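4 Loading and sorting the gray bin

Read this section after the bench has been assembled (Section 3) and before the first intake day. It covers placing the bin, filling it with mixed small items, sorting them out, and cleaning up at the end. The Mastis label sheets are covered in Section 5.

4.1 Before you start

You will need:
one gray bin, model 654
six Jirketti trays, with lids
one tray card for each tray
a soft brush and a damp cloth
a pair of thin work gloves

The bin is meant for donated household goods and toys small enough to lift with one hand. Glass, batteries, medicines and opened food do not go in it. Take those to the side shelf and follow the sheet posted there.

CAUTION: Do not load more than 14 pounds into the bin. The walls will hold more than that, but the bin becomes awkward to lift and the contents at the bottom get crushed.

4.2 Placing the bin

1. Clear the tabletop and wipe it down. Grit under the bin will mark the wood.

2. Set the bin in the center of the table with the flat panel on the far side. The worker stands on the near side.

3. Leave 17 inches of free table on your right for the tray you are filling.

4. Press down on each corner in turn. If the bin rocks, turn it end for end and try again. If it still rocks, check the table feet as described in 3.6.

5. Look over the inside. Scuffs and worn paint are normal on bins that have been in service and do not need to be reported. Run a gloved hand along any place where the paint has come away. If you feel a raised edge, take the bin out of use and tag it.

Note: Do not tape over a hole in the bin floor. Crumbs and dust collect under the tape.

4.3 Loading

1. Open the donation bag on the floor, not over the bin. Take out anything that belongs on the side shelf.

2. Lower the remaining items in by hand. Tipping the bag is faster, but it chips figurines and bends utensils, and small pieces bounce out.

3. Put long items in lengthwise. A spoon or spatula that stands up over the rim will be knocked out sooner or later by somebody's sleeve.

4. Stop when the floor of the bin is covered one or two items deep. Keep part of the floor open if you can, so there is room to move things while you look for what is underneath.

Items tend to gather in a corner. You can leave them that way. Spreading them out before sorting takes extra time and they drift back together as soon as you start lifting.

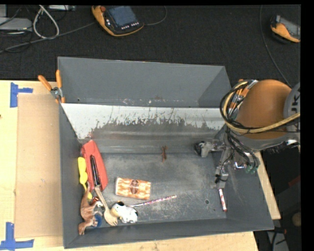 Figure 4-1. Mixed load, mostly in the left corner. Fork and yellow utensil lie over and beside the red case; toy dinosaur below.

4.4 Sorting

Work from the top of the pile down. Items that rest on others come out first, even if their tray is not the one nearest to you.

1. Start with items lying by themselves on the open floor. In a load like the one in Figure 4-1, the orange and cream package can be lifted straight out. Turn it over, read the label if there is one, and decide on a tray. Sealed packages go in Tray 4. If the seal is broken, use the side shelf.

2. Take out the utensils next. Hold each one by the middle and lift it level. If it catches, put it down and free the other end first. Do not pull - a slotted head can hook a strap or a thin plastic part and snap it.

3. Take out pouches and cases. Open every one and check inside before you put it in a tray. Contents are sorted separately. An empty case goes in Tray 5, closed.

4. Take out the toys. Animals go in Tray 2 whatever they are made of. If you can't tell what kind of animal it is, it still goes in Tray 2.

5. Take out pencils and other thin sticks. They go in Tray 3, all pointing the same way.

6. Pick up whatever is left. Small shiny or rounded pieces often end up under larger toys, so lift the last toy slowly and look before you move your hand away.

The trays are assigned as follows:

Tray 1 - Kitchen utensils
Tray 2 - Toy animals and figures
Tray 3 - Pencils, pens, craft sticks
Tray 4 - Sealed packages
Tray 5 - Pouches, cases, small bags
Tray 6 - Unknown or incomplete

Tray 6 is for items you have looked at for half a minute and still can't place. Bezawit Lemma goes through it at the end of each shift. Please don't use it for things that are only dirty. Dirty items go in their proper tray with a yellow slip.

CAUTION: Wear gloves for steps 2 and 6. Peelers and craft blades have been found in loads marked as toys.

4.5 Filling in the tray card

1. Write the bin number and your initials on the card.

2. Write the tray weight in grams. A tray with its lid weighs 230 grams empty. Subtract this.

3. Clip the card to the short side of the tray, facing out.

You do not need to list the items one by one. The Dratell shop does that when the trays arrive.

4.6 Emptying and cleaning

1. Check that the bin is empty, including the corners along the near wall, which are hard to see when you are standing at the table.

2. Brush the floor of the bin toward one corner and remove the dust with the damp cloth.

3. Wipe the sloping walls from top to bottom. Do not use scouring pads. They take off more paint.

4. Let the bin air dry before reloading. Stack bins only when dry, no more than four high.

4.7 Common problems

Items slide back under the pile.
The bin is too full. Move some items back to the bag and continue.

A long utensil is wedged against the side wall.
Clear what is lying on its lower end, then lift that end first.

Tray lid will not close.
Check for a handle lying across the corner. Lay it diagonally or start a second tray with the same number.

Two people disagree about a tray.
Use Tray 6 and add a note.

Replacement lids and tray cards are kept in the Mathias cabinet, second shelf. For a replacement bin, write to Gwilym Samuel and give the bin number and the reason.

Section 4 last revised 13th October.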